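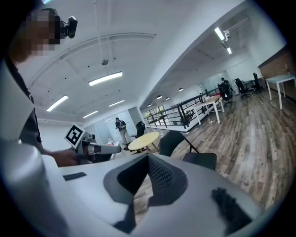

Our project started with a complaint, and the complaint was that people at Cleltarow didn't know where to sit. The office takes up one big open floor, and when our group was given it as the site for our shared workspace study in July, Kirsty Goodwin (who had worked there the summer before) warned us that we'd spend the first morning just wandering. She was right! The floor has an open stairwell with a black metal railing around it, and that railing ended up mattering more to our report than any of the furniture. You can see straight over to the white table on the far side and the desks beyond it, with the black office chairs bunched together, but you can't walk straight there. You have to go around the stairs, and people get surprisingly lazy about going around stairs.

We split the work the way our instructor, Ms. Hapeta, suggested. Emiliano Vidal drew the floor plan, Mereana Ruawai did the interviews, and Hamish Dunstan and I kept the log of which tables were in use. Kirsty filled in for whoever had another class, and she also did most of the typing, for which we are all very grateful.

The log was simple. We visited at 10 a.m. and again at 2 p.m., walked one loop of the floor, and wrote down every table that had a person or a person's belongings at it. Belongings turned out to be a headache. Does a sweater count? Does a water bottle? We decided that anything left on a table counted on the first loop but not on the second, unless it had moved. Over 12 visits we wrote down 105 entries, and Emiliano colored them onto his plan in pencil, so the busy spots came out darkest.

The darkest spot on the whole plan was the round yellow table near the glass panels. We had all guessed it would be the desks. Mereana asked 7 people why they liked the yellow table, and most of them said it was easy to point to. If you tell a coworker to meet you at the yellow one, there is no mix-up, while "the white table" could mean several places on that floor. Two people also said they liked being close to the glass, and one said she didn't care where she sat as long as it wasn't under a bright light.

That last comment sent us back to look up, which we should have done earlier. One side of the floor has a lowered ceiling with tube lights and a row of little round lamps along its edge, so it feels like a different room even though there is no wall. Hamish thinks that part would make a good quiet area, and the rest of us came around to his idea after some back and forth on the bus home.

We ended up with three suggestions for the office. Put a second brightly colored table on the far side of the stairs, so there is something to aim for over there. Keep the path around the railing clear of folding chairs. Try the lower ceiling side as a quiet area for one month, with a sign-up sheet, and ask people afterward whether they'd keep it. Emiliano's plan and the full log are in the folder we handed in with this report.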